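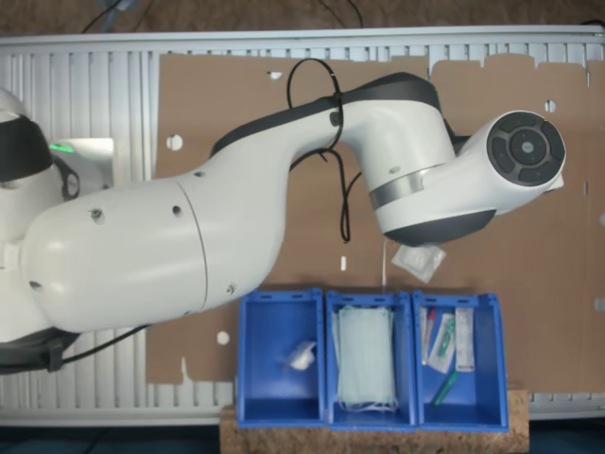
# Plitemum - a word list of small-town bakery signs

Hi, and thanks for stopping by the repo. Plitemum is my collection of 1000 short bits of text copied from bakery signs, chalkboards, window cards and paper menus, typed out by hand and tagged by me at the kitchen table. I started it because I wanted to know how many ways people spell "doughnut" (a lot!) and then I just kept going.

Everything is plain text. No photos of the signs, no addresses, no shop names. If a sign had somebody's name on it, like a birthday special, I swapped it for NAME.

## What's in the folder

- `signs.csv` - the main file, one sign per row
- `spelling.csv` - every odd spelling with the usual one next to it
- `tags.txt` - the list of tags I used
- `notes.md` - me talking to myself, mostly about scones

The columns in `signs.csv` are `id`, `text`, `kind`, `town_size`, `month` and `tags`. `kind` is one of window, board, menu or counter. `town_size` is only small or tiny, and yes, I decided which was which by feel. Please don't do serious population work with it.

Line breaks on the sign are kept as a slash with a space on each side. I tried using real line breaks in the first version and it wrecked the file in two different spreadsheet programs, so slashes it is.

## How I collected it

Mostly by driving. I fix ovens for a living and I'm in and out of bakeries all week, so I'd copy the sign into a notebook while I waited for something to cool down. A good chunk came from the strip of towns between Jelari and Levley, where I have the most customers, and you can tell: the tag `rhubarb` is much too common for a list that claims to be about bakeries in general.

The last 40 rows were sent in by readers of my old newsletter. They're tagged `mailed`. I couldn't check those against the real sign, so drop them if you care about exact punctuation. I left them in for one reason, and it's the board that says "PIE TODAY / PIE TOMORROW / ASK ABOUT PIE".

Prices are in there as written. Some signs go back 20 years and nobody had changed the board, so a cheap muffin in the data may well have been a cheap muffin only on the board.

## Spelling rules (sort of)

I didn't fix anything. If the sign said "cinamon", it stays "cinamon" in `text`, and the standard form goes in `spelling.csv`. Capital letters are kept too. Stars, hearts and smiley faces drawn in chalk are written as (star), (heart) and (smile), and anything I couldn't make out is (??).

Apostrophes gave me the most grief. "Muffin's" is in there, "Roll's" is in there, and one window managed "Cookie's and Pie's's". I went back a week later to make sure I'd copied it right. I had.

## Things that are wrong with it

Tags were added by one person, me, over a long winter, and my idea of `funny` drifts. Early rows are tagged funny if they made me smile a bit. By March I was a much tougher crowd.

There are at least 10 near duplicates from one small chain (I know which rows, they're listed in the notes) and I haven't settled whether to merge them. Savory stuff is thin. Wedding cake signs are almost missing, I guess those customers just call.

## Using it

Take it, chop it up, make a poster or a font test or a class exercise about apostrophes. It works nicely as filler text if you're tired of Latin. A credit line saying "Plitemum sign list" is plenty. Please don't sell the file as it is.

If you find a typo that you think is mine and not the sign's, open an issue with the row id and I'll dig out the notebook. The Ogunleye notebook (that's the brand of paper pad I use, and it got left in the van through one very wet spring) is hard to read in places, so rows from that one take me longer.

Next up is adding the opening-hours cards, which I skipped the first time and now regret. "OPEN TILL WE'RE NOT" should have been row one.

Filed under: Word Lists, Food & Drink, Small Data

20 shares | 10 comments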